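Sirnelier Fader Bench
Simulated task set, 39 scenes

Can a robot arm run a mixing desk yet? Not a whole show, but it's getting fun to watch! Udaline added the slider panel in February: six numbered channels plus a master, each marked 0 to 10. Set your target levels and let your own controller have a go. 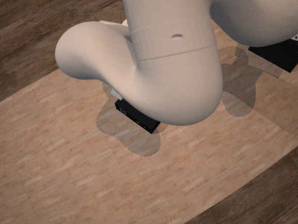
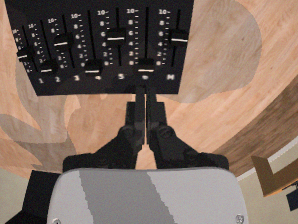

Small knobs are still tough. Folding towels is tougher (we have 2 scenes for that, and wow). The download includes 3,447 practice runs and 3 difficulty levels.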